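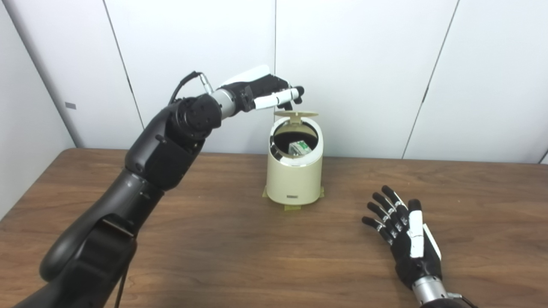
Right, I promised a proper write-up of our bad afternoon with the bin task, so settle in, it's a bit of a long one (sorry, you know what I'm like).

The job is simple enough on paper. Two arms, one little lidded bin, put the packet in and shut the lid. We'd done 200 goes at it over the summer and I had started to get rather smug.

Then on run 18 of the new batch the left hand came down to close the lid and simply kept going. No slowing, no easing off. It leaned on that poor bin until the tape gave way, and the whole table shifted before Lama Daher got to the stop button. Bless her, she was quicker than I was.

No one was hurt, I should say that first really. Nobody had their hands in reach, which is a rule here and will be staying a rule.

We spent ages blaming the Lernudar software, and I do owe that lot an apology. I've sent biscuits.

What we found in the end was the cable along the forearm. It had been rubbing at the bend near the wrist, and every so often the force reading froze at its last good value. So the arm thought it was touching nothing at all — and carried on pushing, quite happily.

Saadet Soylu spotted it by going back through the logs from June. It had happened 11 times already! All tiny, all over in a blink, and all on reaches where the arm wasn't touching anything, so we never noticed.

What we've changed: a longer loop in the cable so it isn't pulled tight, and a check that stops both arms if the reading doesn't change for 2 seconds during a move. I'd like that shorter, and we're still arguing over it.

If you're at the Grostby site and have the same arms, please go and look at your cables today. Bend the elbow all the way and watch the bit by the wrist.

Also, does anyone have a better way of fixing a bin to a table than masking tape? Asking for me.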